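So, jetzt endlich der versprochene Thread zu unserem Tücherprojekt. Wird länger, holt euch einen Tee. 1/13

Kurz für alle, die neu dabei sind: Wir bringen in Flemdale einem zweiarmigen Roboter bei, Stoff zu falten, und zwar anhand von Aufnahmen, in denen Menschen das mit ihren eigenen Händen machen, gefilmt aus der Kopfperspektive. Das Projekt heißt Clisum, fragt bitte nicht nach der Abkürzung, die hat sich mehrfach geändert. 2/13

Stoff ist gemein. Eine Tasse bleibt eine Tasse, egal wie man sie hinstellt. Ein Spültuch hat nach jedem Griff eine neue Form, und die Hälfte davon liegt unter der anderen Hälfte versteckt. 3/13

Wir haben 2614 kurze Clips gesammelt, 132 davon beiseitegelegt und nie zum Training benutzt. An denen messen wir, ob das Modell den nächsten Griffpunkt richtig vorhersagt. 4/13

Und das Modell sagt eben keine ganze Bewegung voraus. Es beantwortet zwei Fragen: Welche Hand hält fest, und wo fasst die andere an? Alles dazwischen übernimmt eine ganz normale Bahnplanung. Ich weiß, das klingt altmodisch, ich mag es trotzdem sehr. 5/13

Die Idee mit der haltenden Hand kam uns beim stundenlangen Sichten. Menschen drücken ständig irgendwo auf den Stoff, ohne es zu merken, und in unserer ersten Version haben wir genau das weggelassen, weil diese Hand ja scheinbar nichts tut. Tja. 6/13

Seit wir sie mitlernen, liegt der vorhergesagte Griffpunkt bei 93 der Testclips nah genug am echten. Vorher war es deutlich weniger, und vor allem rutschte dem Roboter das Tuch beim Ziehen einfach hinterher — ein trauriger Anblick, glaubt mir. 7/13

Zweite Lehre: bitte nicht zu ordentlich filmen! Unsere frühen Aufnahmen vom letzten Juli hatten eine leere graue Platte und ein einziges Tuch in der Mitte. Wunderbar sauber, und auf jedem echten Küchentisch war das Modell danach völlig verloren. 8/13

Jetzt darf alles liegen bleiben. Untersetzer mit Gesichtern drauf, Fernbedienung, Tüten, dazu ein Haufen anderer Tücher in ähnlichen Farben. Gerade gerüschte Ränder in Rosa und Mint bringen die Kantenerkennung ordentlich ins Schwitzen, und genau das wollen wir ja. 9/13

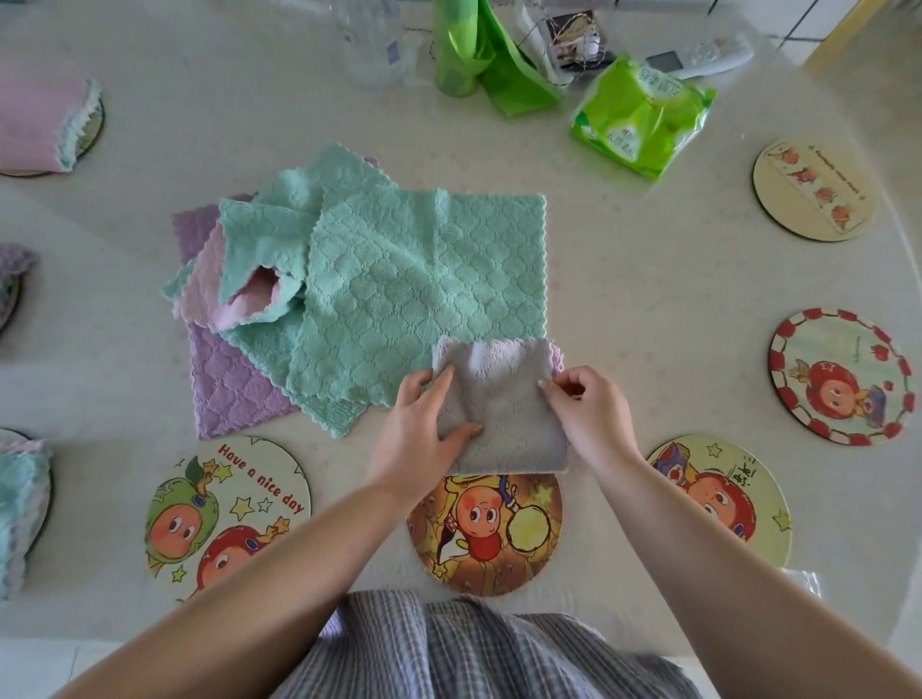

Was noch nicht klappt: Stapel. Wenn zwei gleichfarbige Tücher übereinanderliegen, greift der Roboter gern beide auf einmal und faltet sie dann sehr gewissenhaft zusammen. Als Mensch spürt man das zwischen den Fingern, aus dem Kamerabild allein ist es oft nicht zu erkennen. Die Kollegin aus Zasville probiert es deshalb mit Drucksensoren in den Fingerspitzen. 10/13

Weil die Frage bestimmt kommt: Ja, es sind viele Clips, und nein, man braucht vermutlich nicht alle. Ab etwa 2000 wurde die Kurve bei uns ziemlich flach. Mehr verschiedene Tische haben danach mehr geholfen als noch mehr Wiederholungen am selben Tisch. 11/13

Den Code für die Griffpunkte räume ich gerade auf (er ist — nun ja — gewachsen). Die Clips müssen wir vor einer Weitergabe noch einmal durchsehen, das dauert leider ein bisschen. 12/13

Wer selbst mit Textilien arbeitet und Tücher kennt, an denen wir garantiert scheitern: immer her mit den Vorschlägen! Frottee hatten wir schon, Mulltücher stehen als Nächstes auf der Liste. 13/13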